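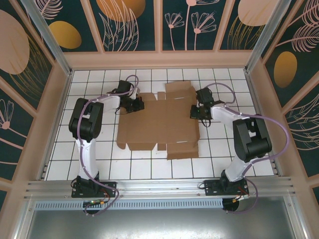
Reviews > Workshop & Automation

Hikance twin-arm kit: two months of folding boxes, and one nasty fault

I wanted to love this kit without any reservations, I really did. I sell candles and bits of pottery from home, I hate folding boxes more than almost any other job, and a pair of desktop arms that could do it while I got on with the glazing sounded like heaven. I've had the Hikance set running since June, and for the most part I'm very pleased with it. But there's a fault you ought to know about before you buy, so I'll start there.

The right arm let go. It was a bit after four in the afternoon, both grippers were up on the back flap of a box, and the right one just went limp and dropped. No warning, no beep, nothing on the screen. The left arm had no idea anything was wrong and carried on pulling, so it dragged the box sideways, caught the fallen arm and kept pushing against it until I got to the plug. My hand had been in there a minute earlier, straightening a blank (yes, I know, I know).

The log gave me error 3101, a lost connection to the shoulder motor. The manual has one line on it: "check cable". So I checked the cable! It was pushed in properly at both ends. What I found in the end, after a lot of wiggling, was that the lead had too little slack at the base, and every time the arm reached right across to the far side it tugged at the plug. I rerouted it in a bigger loop and it has done nearly 100 boxes since without a murmur.

My real complaint is with how the thing behaves when it goes wrong. If one arm drops out, the other should stop. Surely that's the first thing you'd sort out with a two-armed machine? Hikance support were friendly and quick, and told me there's a setting for it, called linked stop, which is switched off when it leaves the factory. Off! It's buried on the third page of the motor menu. Turn it on before you do anything else.

There's no stop button in the kit either. I bought a Wuvitz one, the big red mushroom sort, and wired it into the supply. It cuts the power to both arms, so they flop, and you want to keep your fingers out from underneath when you hit it.

Now the nice things. Bolting both arms to one aluminium rail was easy and they've stayed lined up. The grippers are gentle with plain brown card and manage the big flaps beautifully. Small tabs are hit and miss, and they can't cope with the glossy Mesevley mailers at all, they just slide off. It's quiet enough that I can have the radio on low.

A friend has the Granström pair, which has linked stop on by default and a proper button in the box, but it costs a good deal more and takes up most of a bench.

Would I buy the Hikance again? Yes, with the button in the same order. Three stars out of five for now, and I'll happily add another if they change that default. My firmware is build 2885, if you're comparing notes.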